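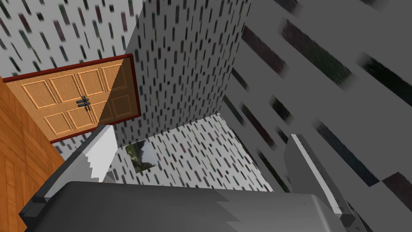 Recorded by Cengiz Ağca, clerk
Last updated: October 4, 2020
Print this page | E-mail this page

Ondstead Fellowship
Minutes of the Teaching and Study Meeting

The meeting opened with a reading of Psalm 95. The minutes of the previous meeting were approved with one correction: the reference under item 3 should read Psalm 78, verse 33.

1. Sabbath study series
The present series on Hebrews 3 and 4 has three sessions left. Toprak reported that the handout for chapter 4 treats the word "rest" in verse 9 as the same word used in verse 10. The Greek differs – sabbatismos in verse 9, katapausis in verse 10. The handout will be corrected and reissued. Members holding the old copy are asked to discard page 2.

2. Choice of translation
Stader proposed a single English translation for public reading. At present readers bring their own, and the congregation cannot follow responsive passages. Discussion covered reading level, the handling of the divine name and the cost of pew copies. Two members objected that a fixed text would discourage comparison in study groups. The proposal was amended to cover public reading only and carried, with one abstention. The choice of translation itself was deferred.

3. Questions on vows
A written question had been received on whether a vow made before baptism remains binding. Numbers 30 and Ecclesiastes 5:4-6 were read. No common position was reached. Stader will draft a one-page summary of the views expressed, without a recommendation, for the next meeting.

4. Study library
The catalog lists 49 commentaries. The shelf copy of the Leviticus volume has a broken spine and will be rebound. Loans remain at four weeks. A request to lend the concordance was declined – it stays in the reading room.

5. Winter retreat
The retreat will be held at Brernodeck in January. The house can take up to 33 guests. The text will be the book of James, one chapter per session. Session leaders for chapters 2 and 5 are still needed.

6. Other business
The start time of the evening study was left unchanged. A request for recordings of past lessons was referred to Toprak.

Action items
Toprak: corrected Hebrews handout; reply on recordings.
Stader: summary on vows; list of translations with prices.
Ağca: retreat sign-up sheet; rebinding.

The meeting closed with prayer.

This site uses cookies. By continuing to browse, you accept their use.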